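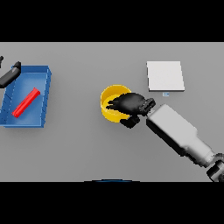

Ticket status: open, waiting on vendor
Product: Jostar label printer, front counter
Opened by: Cisternas store, back office
Priority: high (was medium)

Problem
Labels come out blank after the first 14 or so in a batch. First ones fine, then faint, then nothing. No error on the panel. Started in December after we moved the printer to the new PC.

8:10 am
Power cycled. Reseated the roll. Ran the self test from the panel, prints clean. So not the head, I think.

8:40 am
Swapped to a fresh roll of Jusell labels, same result. Cleaned the head anyway with the alcohol pen. No change.

9:25 am
Driver on the new PC is set to 600 dpi, printer only does half that. Changed it, restarted the spooler. Got a full batch of 30 out, thought we were done. Second batch went blank again partway thru.

10:05 am
Darkness was at 30 in the driver, which is max. Old PC had it way lower but nobody wrote down the number. Dropped it to the middle. Prints lighter but no blanks so far. Barcodes scan at the register, not on the handheld - handheld is picky.

11:30 am
Blanks are back. Noticed it only happens when the job comes from Marix. Same label printed from a plain text file, no trouble, three batches in a row. So something in the Marix template or how it sends the job.

11:50 am
Exported the template and attached it, plus the spooler log. Log shows the job paused and resumed over and over, dont know if that's normal.

1:15 pm
Called Marix support. They want the template version and the port settings. Sent both. They said to turn off "keep connection open" in the meantime. Done, testing.

2:40 pm
Two batches OK with that off. Slow though, long gap between labels. Can live with it til tomorrow.

To do
- handheld scan test with darkness one step up
- get old driver settings off the old PC before it gets wiped
- reorder labels, wasted most of a roll on this

Leaving open. Please dont close untill Marix replies.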